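Can Anyone Really Count a Storm?

After a big storm, the news gives you numbers. So many houses broken. So many miles of road under water. They sound very sure. Should you believe them?

Maybe. Ask a few questions first.
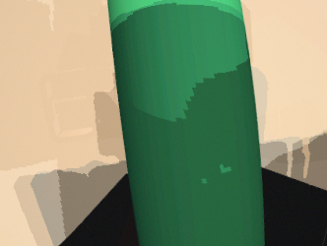
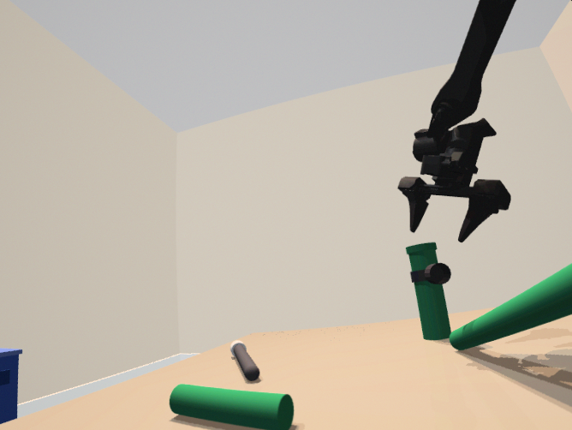
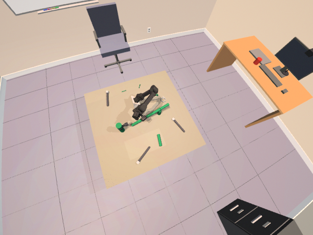
Radu Moldovan wrote in to say that his town of Fitham was told 50 homes had flooded, and by the next week the number was 2782. "Did the water come back?" he wanted to know. "Or did somebody get it wrong?"

Good question, Radu. The water did not come back. The first number came out the morning after the April storm, when only 4 streets had been checked. The other roads were blocked by fallen trees. So 50 was true for those streets and told you very little about the rest of Fitham.

That is how most first numbers are made. People count what they can reach, and the places they can't reach are often the ones hit hardest.

Then there is the word "damaged." Does a house with one missing roof tile count? What about a house with no roof at all? In Fitham both went on the same list. In Latari, across the river, only homes that people had to leave were counted, and the total was 9. Was the storm really that much kinder to Latari? I doubt it. The two towns used different rules, so you can't put their numbers side by side.

Watch out for money numbers too. A day after a storm, no one has seen all the repair bills. A cost given that early is a guess, even if it comes from someone important.

Demetrius Doucet asked if this means the news is lying. Usually not, Demetrius. A reporter has to write something down before the counting is done. But a careful report says who did the counting and when they did it. If a story leaves that out, be suspicious, and look again in a week.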